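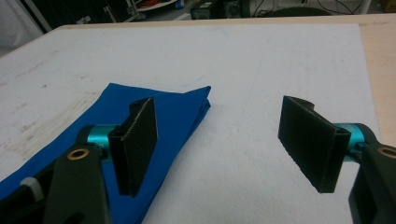 Matlala Road Allotment Society — Members' Blogs

Thu 1 November
By Blažena Skála

I have been trying to leave the choir since September. I don't mean I have been thinking of leaving. I have written the email, twice, and on both occasions gone to rehearsal the following week with a packet of ginger biscuits.

Regular readers will know I joined in order to have something to do between the last of the beans and the first of the seed catalogues. That was four winters ago. I can't read music and I have a range of nearly two notes, but the altos were short and I own a black skirt, so in I went. I was put next to Trinidad Domínguez, who has the plot by the water tank and a voice like a very good cello, and the arrangement has been that I stand close to her and move my mouth in a convincing way.

It worked well enough while we were doing carols. Then we got a new conductor, who believes in us. He has us lying on the floor of the church hall breathing into our lower ribs. He has us singing the names of vegetables on one note, going round the circle, and when it gets to me there is a pause while he decides what to say about my parsnip.

The concert this year is a sort of cantata about a shipwreck. It is 482 bars long. I know this because they are numbered and because he says things like "let's go from 311" and everyone turns to the right page except me, who turns to Trinidad's page and looks over her arm. There is a storm in the middle where the altos have to be the wind. I was rather good at the wind, I thought, until we were asked for less of it. 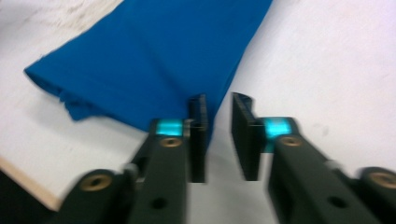 So, the email. The first version was too cheerful and read as though I had been offered a job abroad. The second was short and dignified and mentioned my knee. The trouble with the knee is that choir people will bring you a chair. They have chairs for exactly this purpose, in a stack by the piano, and two of the basses already sit down for the whole of the second half with no loss of standing, if you see what I mean. I deleted the bit about the knee and then there wasn't really an email left.

I asked Trinidad what she would do. She was picking the last of her chard at the time and didn't look up. She said she'd been trying to leave for eleven years, and did I want some chard. I took the chard. I have since had it with pasta, with eggs and in a soup that went a colour I didn't care for, and there is still a carrier bag of it in the porch.

What annoys me is that I do like parts of it. I like the walk down in the dark with the leaves all over the pavement. I like the tea, which is terrible and comes out of an urn older than the vicar. There is one place, towards the end of the shipwreck, where the tenors stop and the rest of us come in very quietly on something that even I can manage, and for four bars or so the noise in that hall is lovely and I am in the middle of it. Then it's the wind again.

I also can't pretend I'd do anything useful with the evening. Last time I missed a rehearsal (cold, genuine) I spent two hours reading reviews of a greenhouse heater and then didn't buy the heater.

My sister, who left her own choir in a single phone call, says I should just stop turning up. She says they would ring once and that would be that. I think she underestimates how long I could hide from a phone, and how often I would meet the conductor in the bread aisle. He does his shopping when I do. He waves. Last week he called "ribs!" across the bakery counter and I breathed into them, in front of people, holding a bloomer.
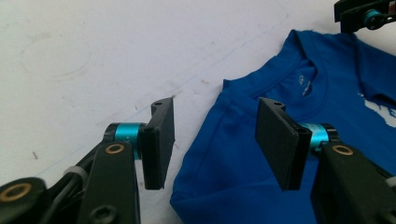 What's left on the plot

Leeks, mostly. Some are as thick as a broom handle and some haven't got beyond pencil. The kale has been stripped by pigeons down to the ribs (his word has got into everything). I've covered what's left with netting, and so far have caught my own coat button in it, and a robin, who was let out and was rude about it.

Garlic goes in this weekend if the ground isn't a bog. Broad beans too, the overwintering sort, though mine have never yet overwintered. If anyone wants chard, it's in the porch, and you needn't knock. Rehearsal is at half past seven and I've already bought the biscuits.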